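Oana Chiriac
2021-05-19

Thread on dye bleed in reactive reds and oranges. Short version: most of it is unfixed dye, and most of that is a rinsing problem.

3 replies 5 shares

Reactive dye bonds to cotton in an alkaline bath. Some of it reacts with the water instead and just sits in the fiber. It has to be washed out hot - cold water leaves too much behind.

2 shares

At Trusirville we ran five hot rinses on one batch and two on the other. The two-rinse batch stained the white test strip every time.

6 likes
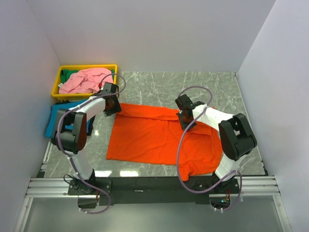
Rinse water should be checked at the folds, where dye collects. With a strong orange-red garment like this one, I clip the test strip into the puckered edge of a folded band and leave the flat part alone.

7 likes 2 comments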